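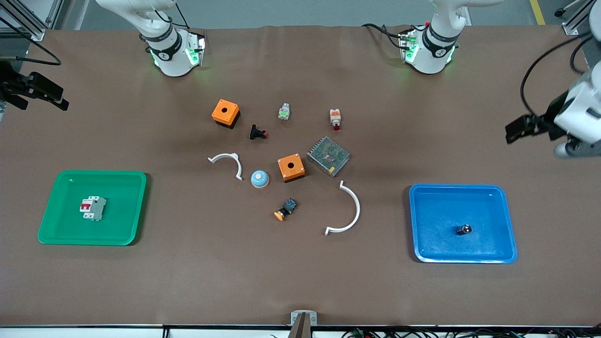 A green tray, a blue tray and loose electrical and plastic parts on a long brown work table.

Trade Policy Notes, Week 5: Who pays a tariff?
March 2018

OK, picking up where we stopped last time. A tariff is a tax collected at the border, and the company bringing the goods in writes the check. Easy enough. The harder question is who ends up poorer, and for that we need our two friends from the problem set, Ridberg (the importer) and Quansah (the foreign supplier).

Say Quansah sells a pump for $500 and a 10 percent tariff comes in. Ridberg now owes $50 a pump. It can raise its price, eat the cost, or call Quansah and ask for a discount - usually you get some mix of all three. Economists call the split "incidence," and yes, you need that word for the midterm!

What decides the split? Mostly who can walk away. If Ridberg can buy the same pump from Nanow in a country the tariff doesn't cover, Quansah has to bend. If Quansah makes the only pump that fits, Ridberg and its customers are stuck with most of the bill.

Macarena Troncoso asked in February why a small country can't push the cost onto foreigners. Great question, and I rushed my answer. A small buyer doesn't move the world price, so its own people pay the whole thing. A big buyer can push the world price down a little (this is the "terms of trade" argument), at least until the other side hits back with tariffs of its own.

For next time, read the Coder chapter, skip the appendix, and do problem 2. Draw the supply and demand graph by hand, please, and label the revenue box. I took off a lot of points for that last time - sorry, but I did warn you.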